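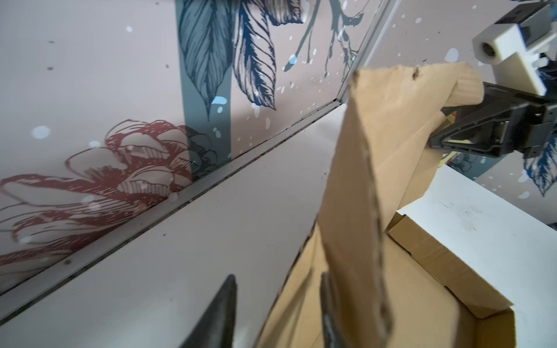

Big red flower, dark blue leaves.

Up at six, May and still cold in the kitchen. Finished the notes on Rirklow before work and then crossed half of them out. I had it ninth on my list of Hatsue Maruyama's films and I now think that is too low. The first half hour drags and the music is bad, but she has the long scene at the ferry office where she waits for the clerk to find her papers, and she does almost nothing with her face for the whole of it. I watched it twice last night. Shoaib Janjua says it's the only time she was ever miscast. I don't agree, but he has seen it in a theater and I've only seen the disc.

Lunch at my desk. Wrote back to Yesenia Becerra about the program for the Sakai. She wants 28 films over the season and I said we would never get the prints for half of them. She has the hall for it, 481 seats, and last time we filled maybe the front part. She still wants an introduction before each one. I said I would do four and no more. My suggestion was to start with one of the late pictures, when Maruyama was playing mothers and landladies, and go backward from there. Yesenia would like to open with the color ones because they look good on a poster. Fair enough.

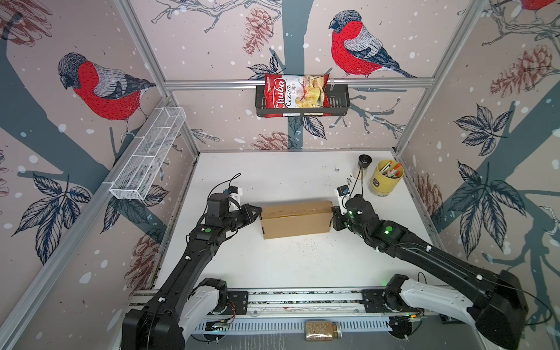
Two arms, one small box.

Got home after seven. Soup, toast, then The Nidton Road, which I hadn't seen since college. It doesn't hold up. Masaru Nagano directed it the year after his big success and it looks like nobody told him to cut anything. Maruyama comes in late, in a raincoat, and is gone again in ten minutes. I used to think of it as one of her main films and I must have been remembering the poster. Moved it down to nineteen, under the one with the horses. I may move it again.

Nanami Hirose called in the middle of it and we talked until the tape was nearly over, so I ran the last part back. She has been through the old fan club newsletters and found a letter from Maruyama about why she stopped working. There's no scandal in it. She was tired of getting up at four and she wanted to be home. Nanami will copy it for me – I'd like to use a line or two for the program if the club agrees.
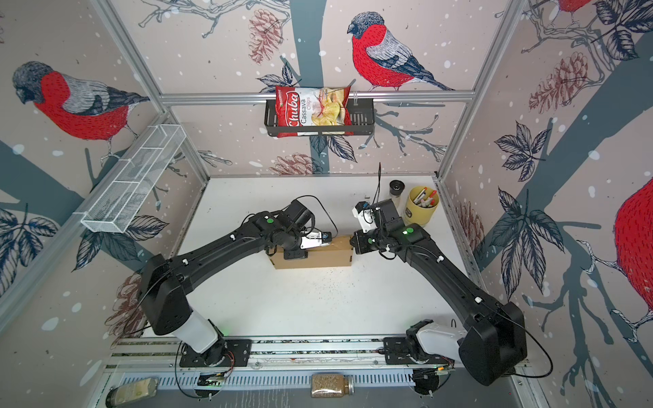 Pileck is still first. I put it on after the phone call, meaning to check one thing, and watched to the end. Most of it happens in the aunt's parlor, and I had forgotten how much Nagano uses the walls. There are birds all over that wallpaper, same as the walls around the two arms, and whenever Maruyama loses an argument he moves her closer to it until she is standing flat against the pattern. She wears gray the entire time. The aunt gets all the lines and I couldn't quote one of them now. Bed at one. Must return the disc of Rirklow to Shoaib and ask Yesenia what she can pay for shipping.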